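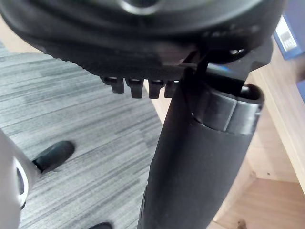

Les chaises et le mobilier

Nous utilisons des cookies pour mesurer l'audience de ce site. Accepter – Refuser – En savoir plus

Commençons par le plus terre à terre, puisque vous nous aviez demandé, à la dernière visite, où en étaient les assises. Nous avons décidé de garder les chaises de bureau noires, qui ont encore de belles années devant elles, et de les passer en revue une à une, en commençant par le dessous : la coque, le levier, la colonne et le manchon qui l'entoure. C'est un travail un peu ingrat (on le fait à genoux sur la moquette rayée, et les genoux s'en souviennent !), mais il nous évite un achat que votre subvention n'avait pas prévu. La maison Piver nous a fait un prix sur les pièces détachées, 115 euros le lot, et nous en avons pris 2. Les bureaux restent à leur place, nous n'y touchons pas cette année.

Le classement des archives

De ce côté-là, nous sommes vraiment heureux de ce que nous avons à vous raconter. Vous vous souvenez sans doute des piles de chemises dans l'ancien local de la rue Naciri, et du temps que l'on perdait à retrouver la moindre convention. Depuis le mois de juin, 243 dossiers ont été triés, relus et reclassés par projet, et le fonds Dedham, celui qui nous faisait un peu peur, est terminé. Nous avons choisi des boîtes bleues en plastique, assez minces, que l'on range à plat sur l'étagère des armoires basses en bois clair. Le choix du « à plat » a été discuté longuement, je l'avoue, et certains d'entre nous tiennent encore pour la position debout, mais les liasses se gondolent moins et chacun a fini par prendre le pli. Les étiquettes sont blanches, et nous y reportons le nom du projet et l'année dès que la boîte est complète.

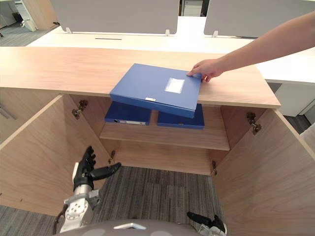 Dépenses et suite des travaux

Sur l'enveloppe consacrée au rangement, il nous reste 200 euros, que nous aimerions, avec votre accord, garder pour des boîtes supplémentaires. Le fonds Omlow arrive à l'automne et nous le savons plus épais que les autres, avec des plans pliés qui demanderont un peu d'imagination. L'inventaire est tenu sur un simple tableau, que nous vous enverrons avec les factures, et la porte vous est bien sûr grande ouverte si vous souhaitez venir voir les armoires sur place. Merci encore, très sincèrement, pour votre patience et votre confiance.

Partager cet article · 2 commentaires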